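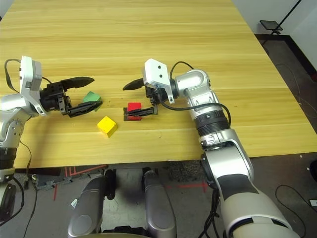 Green, red and yellow on the table.

So my aunt left me her house in Billenmont, plus 139 jars of plum jam, and I figured I'd stay one night. One! Then the cat showed up. Pan, it said on his collar – and he walked in like I was the guest. I gave him tuna. He wanted jam. I called the shop in Prundley and the lady laughed so hard she dropped the phone. "He'll want toast with it," she said. That was in December. I've bought a toaster since, and we're down to the last shelf.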